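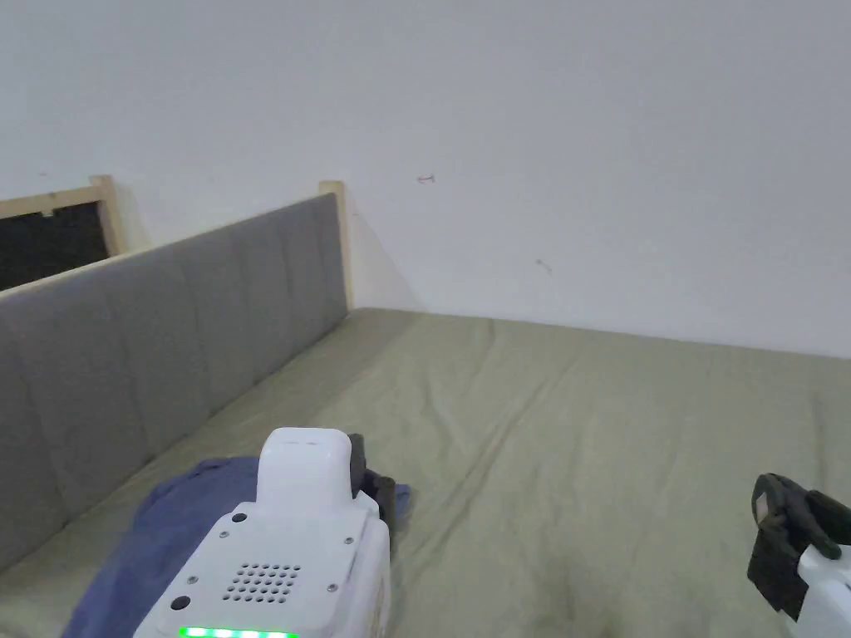
Llevo desde noviembre enganchadísima a los torneos pequeños de juegos móviles, esos que se montan en un servidor de Discord y que luego ve muchísima menos gente de la que merecen. Este mes me he apuntado a la Copa Usance, que va por dúos, y vengo a contaros cómo está siendo (spoiler: sufrido).

Cómo acabé metida

Mi compi de juego y yo entramos como Erncombe, que era el nombre de nuestro antiguo clan y nos dio pereza pensar otro. Hay 300 dúos inscritos y solo pasan los que sumen más puntos en las partidas de la noche. El premio son 2,000 monedas del juego para cada una, así que rica no me voy a hacer, pero ¡qué nervios el primer día! Me temblaban los pulgares en el lobby.

La primera noche fatal, caímos dos veces seguidas nada más aterrizar. La segunda ya nos fuimos al borde del mapa, jugamos más tranquilas y acabamos con 684 puntos, que nos dejan a media tabla y con opciones.

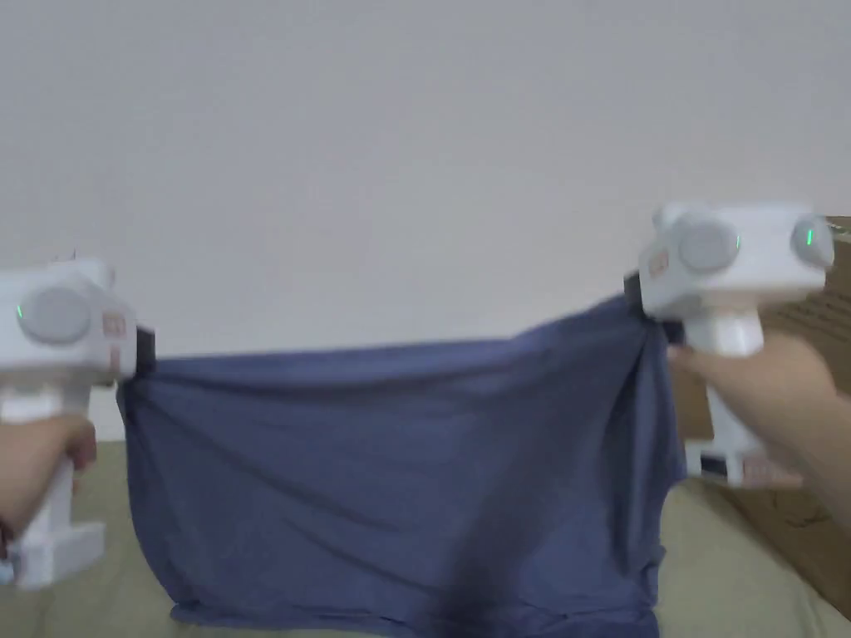 Los rivales que me dan miedo

Sobre todo Skokuvura. Juegan agresivísimo, empujan cada casa en cuanto oyen un paso y aun así no se quedan nunca sin botiquines (¿cómo lo hacen?). Los de Sivakumar van más a lo suyo, esperan en la zona final y te limpian cuando ya te ves ganando. A mí me eliminaron así y todavía me escuece.

Mañana toca otra ronda a las diez de la noche. Voy a bajar un poco la sensibilidad, que con la mira doble se me va todo, y a cargar el móvil antes de cenar. Si alguien más está jugando la copa, que me deje su nombre de equipo en comentarios y nos buscamos en la tabla.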